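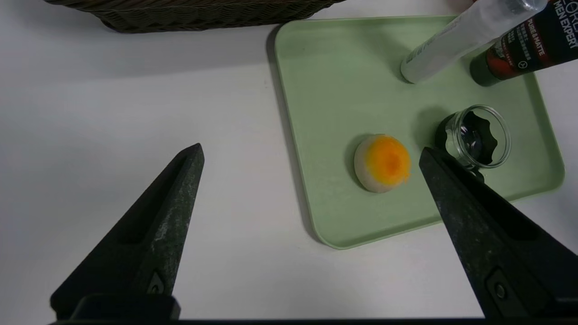
11 December 2022
By Babatunde Okoro

I bought the Kavanagh countertop oven in July for $149, to save heating the big one for a couple of rolls. It has been used most mornings since.

The box says 5 settings. I use two, bake and toast. Bake runs hot, so I set it 25 degrees under whatever the recipe says and check early. Toast is uneven. Bread at the back gets dark while the front is still pale, and I turn the rack halfway through.

The door is the best part. It drops flat and stays put, and the glass wipes clean with a damp cloth. The crumb tray is less good. It sticks on the left side and you have to lift it a little to get it out.

My old Bullia was smaller and had a louder timer. The Kavanagh's timer is quiet enough that I miss it from the next room, so I set my phone too. Ibrahim Aliyu has the same model and says his is no louder.

The cord is short. Measure to your outlet before you order. At full price I would buy it again for baking, but for toast alone get a toaster.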